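Subject: Re: [benches] Joubert tops: surface, edge trim, where the stationery goes

On Friday a list member wrote:

> We are replacing the tops on two writing and sorting benches and have a
> quote for the Joubert in matte brown, 1,550 mm. Three questions before
> I sign it off.
>
> 1. How badly does the brown mark in daily use? Our present tops are
> light gray and hide nearly everything.
> 2. Does loose paper slide on it? We fill in slips one sheet at a time
> and the old tops are like ice.
> 3. Where do people keep pens and pads? We had a rail along the back
> and lost it when the posts went in.
>
> The Nindix top is also on the table if anyone has used both.

We have had the Joubert in the Jorkono room since August. Answers in your order.

1. It marks, but the marks are faint. What you get are lighter smudges that show when the light comes in low across the top. A damp cloth takes off most of them and a second pass with a dry one takes off the rest. Do not use the citrus spray that Odeteck ships with its own tops. We tried it on an offcut and it left a shiny patch that is still there.

Dark edging would have been less trouble than the white perforated strip. Dust collects in the gaps between the segments and has to be brushed out along the length of the strip. I would leave it off a sorting bench.

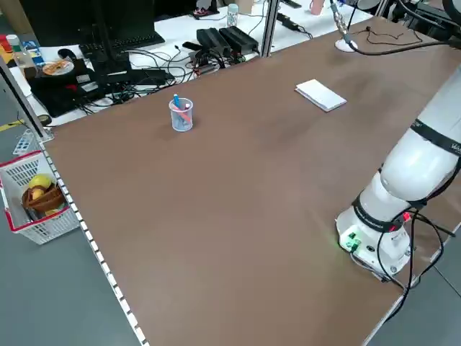
Brown top with the pen cup and notepad toward the back, white trim along the left edge.

3. (Taking this one early.) We gave up on a rail. Pens go in a small clear plastic cup, pad to the right of it, both well back from the front edge. Two pens is the working limit for a cup that size. With four or more it tips when you pull one out, and the caps end up on the floor. Keep the full stock in a drawer.

The pad sits loose. I tried a strip of non-slip mat under it and took it out again after a week - the mat curled at the corners and lifted the pad at one side.

2. Sheets hold better than on gloss. Plain copy paper stays where it is put unless there is a fan or an open door. Coated stock still creeps. White paper on the brown is also easy to find, and a sheet lying crooked is obvious from the other side of the room. 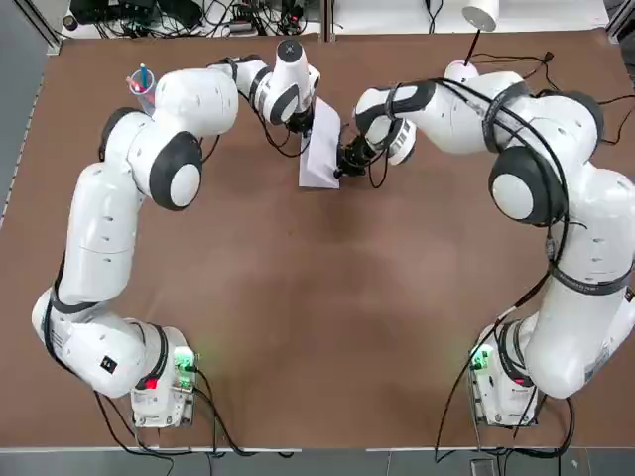 Single white sheet held up between two grippers over the far side of the same brown surface.

One caution on writing directly on a single sheet: the top is hard, and ballpoint comes out thin and skips. Put a few spare sheets underneath or write on the pad and tear off.

On the Nindix, I have only handled the sample. The surface was rougher and caught the pen tip through one sheet. It was also 22 mm thick, so check your clamps before ordering.

Measure the wall side as well. Our top came in at 1,582 mm with the trim fitted, and the drawing gave the bare figure only. If your gap is tight, ask for the fitted length in writing.

I can post an offcut if you want to try your own cleaner on it.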